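我为什么不叠被子

我妈来我家住了4天，走之前只留下一句话：你这床，看着就不像过日子的人。

我三十好几了，听完还是脸红。红完又有点不服气。叠被子这件事，到底是谁规定的呀？小时候住校，宿舍每天早上查内务，被子不成方块就扣分，我们屋有个女生干脆晚上盖大衣睡，被子叠好了供着（真的，供了一整个学期！）。那时候大家都觉得她聪明，现在想想挺心酸的，一床被子，盖都不敢盖。

后来工作了，租的房子14平米，床占掉一半，我倒是天天叠，因为来个朋友只能坐床上。搬家以后卧室有门了，门一关，我就再也没叠过。
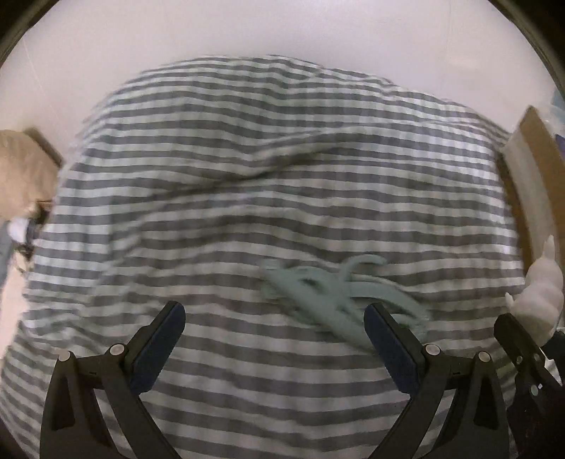
灰白条纹的被子，皱着也挺好看。

我不是说叠被子不好。我先生就爱叠，他说叠完才算起床，那他叠他的嘛。我烦的是拿这个去量人：被子乱等于人懒，人懒等于日子过得糊涂。我早上六点半起来做饭、送孩子、赶地铁，哪一样糊涂了？省下那几分钟，我能坐着把一碗粥喝完，喝得慢悠悠的，比看一张平整的床高兴多了。

前阵子还有同事劝我买个两千块的床品收纳课，说能“重建生活秩序”。2000块啊！我拿去换个好枕头不行吗？

我妈下个月还要来。我想好了，她住的那间我叠，我这间，门照关。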